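The Bin at Station 7

By Troels Stougaard

The returns hall at Brorness handles what customers send back and what repair crews no longer want: hand tools, small bottles of cleaner and lubricant, adapters, clamps, bits of hardware that left the building in one box and came home in another. Until last year every item passed through human hands at least four times. It now passes through them twice, and at one station a robot arm does the first pick.

The hall had 3,157 item codes on its books when the project began. That number shaped most of what followed. A conventional sorting line works well when parts are few and arrive facing the same way. Returns do neither. A long tool lies across a bottle, a bottle rolls against a wall, and something small ends up underneath both. Picking from such a pile is easy for a person and has been difficult for machines for as long as there have been machines to try it.

Brorness bought the integration work from Plendent, a small firm that builds picking cells for warehouses with mixed stock. The specification ran to a few pages. The arm had to take items one at a time from an open bin, present each to a reader, and place it on one of several chutes. It had to do this at 400 picks per hour on ordinary stock. Anything it could not grasp after two attempts was to be left where it lay and flagged for an operator.

The last clause was added late, at the request of the people who would be standing next to it. In the first draft, a failed pick stopped the cell. Operators at another site had told them what that meant in practice: a stack light going red every few minutes, a walk to the panel, a reset, and a walk back. Under the revised rule the arm keeps working on what it can reach, and a person clears the leftovers when the count gets high enough to be worth the trip.

Samran Siriwan has worked in returns for 7 years and now runs the cell on the early shift. Her old job was sorting by hand at a bench, standing, with a scanner on a cord. The new one is harder to name. The payroll system lists her as a cell operator, a title that did not exist in the building before the arm was commissioned.

"I used to know the stock by weight," she says. "You pick up a box of fittings and you know it's short before you scan it. Now I know which things it's going to have trouble with. Clear plastic. Anything shiny. Anything lying tight up against the side."

Her list agrees with the logs. Clear and reflective surfaces give depth sensors poor readings, since light passes through the one and bounces off the other at unhelpful angles. Items against a wall leave no room for a finger to pass behind them. Both problems were known before installation. Plendent's answer to the first was more training data, collected on a bench with a plain bin and whatever objects came to hand. Its answer to the second was a nudge: a short sideways push that moves an item into open floor before the grasp is attempted.
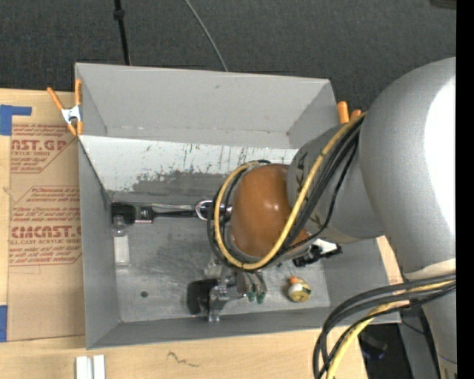

The nudge took longer to get right than the grasp. Push too gently and nothing moves. Push too hard and a round item travels to the opposite wall, where it presents the same problem from the other side. The routine now in use, which the engineers call Girkeletti for reasons none of them would put on record, makes one slow push and then looks again. It adds time to each cycle in which it runs. It also cut the number of flagged leftovers enough that the early shift asked for it to be switched on permanently.

Cabling was the other source of delay. A six-axis arm working down into a bin folds its wrist into positions that a palletizing arm rarely sees, and any line routed along the outside has to follow it there without snagging. Loops that are too short pull at the connectors. Loops that are too long catch on rims. At Brorness the cable dressing was redone twice in the first month, and checking it is now the first item on the operator's start-of-shift sheet, ahead of the gripper fingertips and the reader window.

Throughput is the figure management asks for, and it is easily given. The cell reached its 400 picks per hour in December, on ordinary stock. On a bad load it drops well below that. Two experienced sorters at adjoining benches will together clear 800 items in the same hour, and they will do it on any load at all, though not for a full shift and not without sore wrists by the end of it. The case for the machine rests on the hours when the benches used to be empty and on the injury log, where wrist and shoulder complaints were the largest single entry.

No sorting jobs were cut during the first year, under a written agreement. Two people who retired were not replaced. The agreement comes up for renewal, and the shift representatives want it to cover reassignment as well as layoffs. Their concern is specific. Three sorters trained for the cell and one was given the post. The other two have the certificate and the old rate of pay.

Siriwan supports that position. She also wants a change to the software. When the arm gives up on an item, the screen shows a code and a bin number. It does not show which item, or what was tried. She has to lean over the guard and work it out. Plendent has the information in its logs and has agreed to bring it forward to the operator's screen in the next release.

A second cell is planned for the Delaunay building across the yard, where the stock is heavier and more regular. The bins there will be shallower, and the walls will slope outward a little more to give the fingers room. Both changes came from the notes kept at Station 7, most of them handwritten, in a binder that hangs from the guard fence beside the emergency stop.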